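3.2 Bedding and small textiles

The second room in the Komia set is a bedroom that also serves as a sitting area, with a sofa beneath a green-framed window. Items were handled on the bed, over a quilted cover stitched in a diamond pattern with stars. Narrow pieces such as the maroon strip were sorted separately from blankets, following Zavala and Macedo. 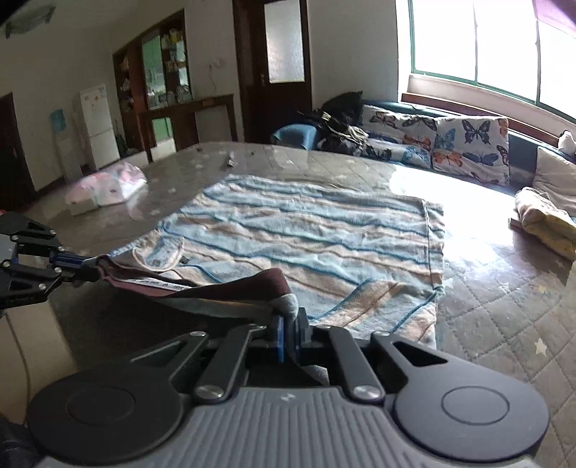 Folding quality was scored on a scale from 0 to 4 by two raters. Glare on the cover lowered agreement for pale fabrics, and those items were scored again in June.
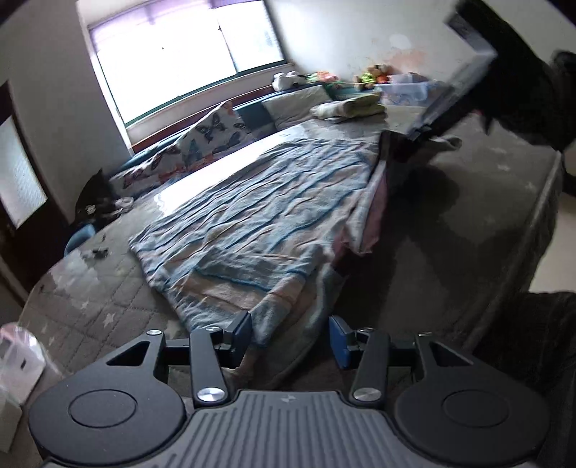 Figure 4. Striped blanket on the quilted cover, one flap folded over.

Of the 300 items scored, 276 received the same value from both raters. Most of the remaining disagreements concerned blankets with a turned-up side, which the scale does not treat separately from a fold.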